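4. Instalación de los tiradores en muebles altos

Antes de empezar, compruebe que las puertas estén colgadas y reguladas según el capítulo 3. Necesitará la plantilla Flirnell, un lápiz, cinta de carrocero, un taladro y una broca de 5 mm.

1. Cierre las puertas y verifique que la junta entre ellas sea vertical.
2. Pegue cinta de carrocero en la zona que va a perforar.
3. Apoye la plantilla en el canto inferior de la puerta y marque los dos centros.
4. Perfore desde la cara exterior, con un taco de madera sujeto por detrás.
5. Retire la cinta y atornille el tirador a mano. No use atornillador eléctrico.

PRECAUCIÓN: En frentes de 19 mm no emplee los tornillos largos de la bolsa 2. Están previstos para frentes de 20 mm o más.

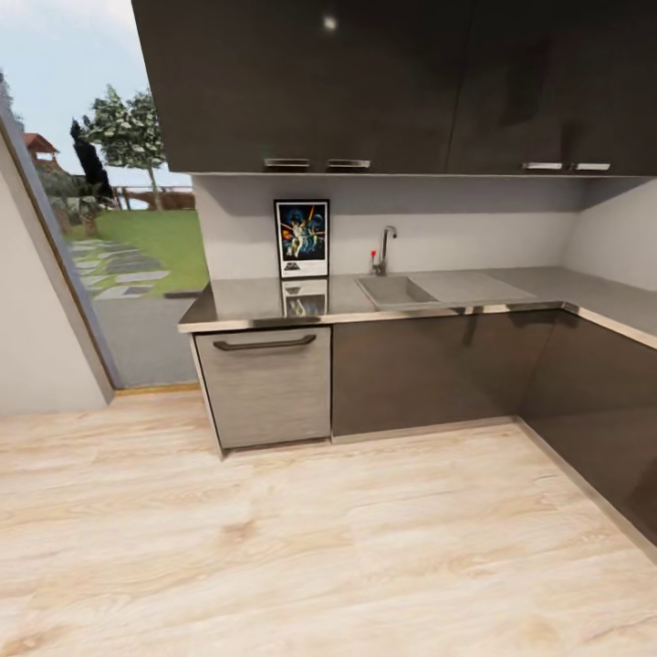
La posición del tirador depende de la altura a la que se cuelgue el mueble. En los muebles altos de la serie Cledness se recomienda el borde inferior, a unos 12 mm del canto. Con tiradores de barra cortos, colóquelos por parejas, uno a cada lado de la junta entre dos puertas. En acabados oscuros de alto brillo los reflejos de la lámpara dificultan ver las marcas de lápiz; márquelas siempre sobre la cinta.

Nota: Si sustituye un modelo anterior Tudthorpe, mida la distancia entre agujeros antes de pedir el recambio.

6. Repita la operación en la puerta contigua, girando la plantilla.
7. Limpie el polvo con un paño suave y seco.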